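Kitchen automation at Skeradum

A robot arm at the counter, its gripper pointed toward an open cabinet door (computer rendering).
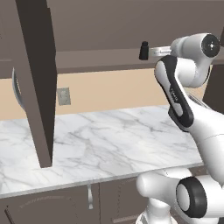 Simulated kitchen with a white-and-black arm, marble counter and dark brown cabinet door.

Skeradum is the staff canteen run by Griffiths, and I've been keeping this entry going because I worked the lunch shift there for years (and still drop in for the soup!). The kitchen feeds 381 people on a busy day, and a surprising amount of that job is opening cabinets, getting plates down and putting them back again.

Background

The automation plan came from Drillasis, a small outfit led by Nest Kneath. Her team builds each kitchen task as a simulation first, and cabinet doors got a whole batch to themselves – 812 practice runs before anybody talked about buying hardware. I thought that was overkill until I watched a few. Doors swing, handles curve, and an arm needs room to back up without whacking the counter.

The software that plans the moves is called Gillix. Older notes use that name for the arm too, which drives me a little nuts.

What changes for the staff

Hefin Maddocks, the head cook, was worried about hours, and so was I. The agreement he worked out with Griffiths in May keeps everyone's shifts as they are and moves 80 minutes a day from stocking over to prep. Folks with bad shoulders were thrilled, as the overhead reaching is what wore them out. Tudur Watkins on dishes was less happy, as he likes stocking (it's quiet, and you get to hum).

There's a new task as well, checking the arm's plan every morning and marking any shelf that got rearranged. Iestyn Penry trained for it and now gets a slightly better rate. I'd love to see more people offered that training, and I'll add a section on it once the next group signs up.

Last updated March 2, 2018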